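Laundry Access Pilot, Salinas site
Interim report to Tendora
Prepared by Aaliyah Fraser, February 23, 2021

Quick one this time, full numbers come with the final report.

Where we are: 321 households signed up, against a target of 1,000. Behind. Sign-ups were slow through the holidays and the Cluson building lost its laundry room for ten days when the drain backed up. Landlord has fixed it. Second drain on that side still slow, we are watching it.

Loads washed so far: 977. Most are families with kids under five, which is who we said we'd reach. Evening slots fill first. Mornings half empty, so we're moving two of the morning shifts to after 6 pm starting next month. 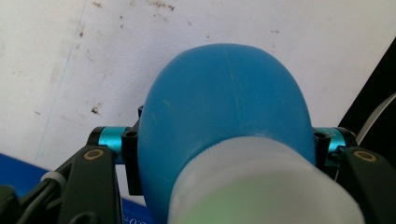

Spending. Under budget on staff, over on supplies. Detergent went up and we were handing out more per load than planned. Rocío Paredes has switched us to measured portions and wrote up a one page guide in English and Spanish. Third language still needed, quote is in, waiting on approval from your side. Please see my email on this.

Machines: 10 washers ordered from Takell, six delivered. Remaining four are promised but no firm date. I have called three times. If they slip again we would like to use the repair line to lease two units in the meantime, would need your OK in writing.

Problems
- Card readers drop the connection when the building wifi goes down. Using paper tokens as back up.
- Survey response is poor. Shortened it from 22 questions to eight, will see.
- One part time attendant left, post is advertized.

Next period: open the second room, finish the wiring there, get the survey out agian, start outreach at the two schools. Final report due in September as agreed.

Receipts through end of January are in the shared folder. February ones to follow once Rocío has matched them to the bank statment.

A.F.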